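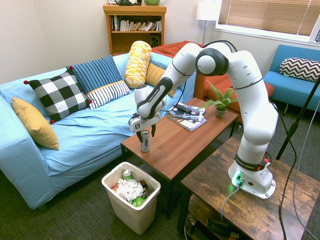 Notebook entry, 22 July 2023
Subject: open day, living room cell, tidying demonstration
Entered by: Cremilda Godoy
Present: Eduardo Antunes, Benedikt Janssen, Emerson Xavier. Visiting party from Massawe, led by Booker Zamora.

Purpose of the session

The laboratory opened its doors to the Massawe party and to members of the public who had booked through the front office. The living room cell was chosen for the main demonstration, the kitchen cell being out of use until the new worktop is fitted. The task shown was the one we have worked on since February: the arm is to take a drinks can from the coffee table and put it in the wastebasket, without disturbing whatever else is on the table.

Preparation

The arm was left on its usual side table. Bolts checked by Eduardo before opening and again after the midday break. Hand-eye calibration was run in the morning and the result saved under the session name "Flumetti", which colleagues should load if they wish to repeat the work. The calibration from the previous week should not be used, as the side table has since been moved to let visitors pass behind the sofa.

The table was set with the can, the magazines with the remote control on top, and the potted fern. The wastebasket was filled beforehand. Benedikt asked for this on the grounds that an empty basket makes the release too easy, and that people at home do not empty theirs after every item. I agree, and propose that it become the standard condition.

Visitors were asked to remain behind the tape whenever the arm was enabled. Emerson held the stop button throughout and gave the safety talk to each group. The talk ran long for the first group and was shortened.

Course of the demonstration

Each group received a short introduction, one run at reduced speed and one run at the normal demonstration speed. The approach was from above with the fingers open, followed by a slow descent, a close and a lift. The slow run proved the more useful of the two for questions, and several visitors asked for it to be repeated.
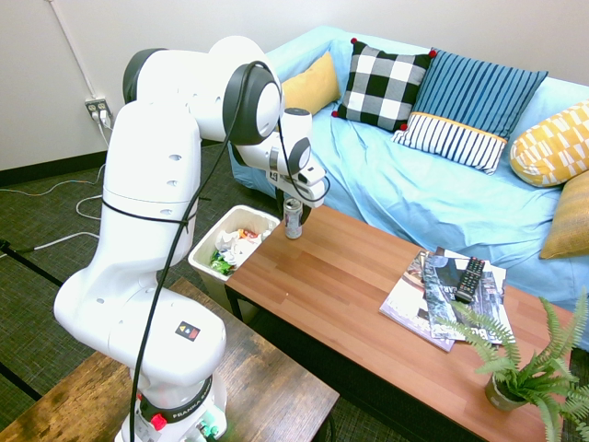
Gripper at the can, with the wastebasket between the arm and the coffee table.

In total 22 runs were made over the day, of which 21 ended with the can in the basket. In the remaining run the can touched the rim on release and fell to the carpet. The log gives the release point as too near the arm. Eduardo believes the basket had been nudged by a visitor's bag between groups, and the overhead record has been kept so that this can be checked. Until it has been, the run is to be entered as a failure with the cause left open.

The fern gave less trouble than expected. Its fronds reach well over the table, and in earlier tests the planner treated them as solid and took a long way round. With the revised setting the path was shorter and the plant was not touched in any run. The setting is stored in the Stindent branch and has not yet been merged.

Questions from visitors

Mr Zamora asked whether the arm could tell a full can from an empty one. It was explained that the present controller does not attempt this, although the wrist forces are recorded and could be used for the purpose. He also asked what would happen if the remote control were placed beside the can – a fair question, which we have tested only twice. Benedikt undertook to send him the results of a proper trial.

A member of the public asked whether the cushions could be tidied as well. Emerson replied that soft items belong to a separate project, Altance, and gave her the address of its page.

Several people asked about the noise. The arm was quieter than they had supposed, and the fan in the control cabinet was what they could hear.

Matters to be followed up

Mark the position of the wastebasket on the carpet. Chalk does not hold, so tape will be needed. (Eduardo)

Review the overhead record of the failed run and complete the log. (Eduardo, Cremilda)

Trial with the remote control beside the can, 2 positions, and report to Massawe. (Benedikt)

Shorten the written safety talk to match the version given in the afternoon. (Emerson)

Tidy the cable on the forearm. It did not catch during the session, but the loop at the elbow is more generous than it needs to be.

Return the borrowed key to room 323 – still in my desk drawer at the time of writing.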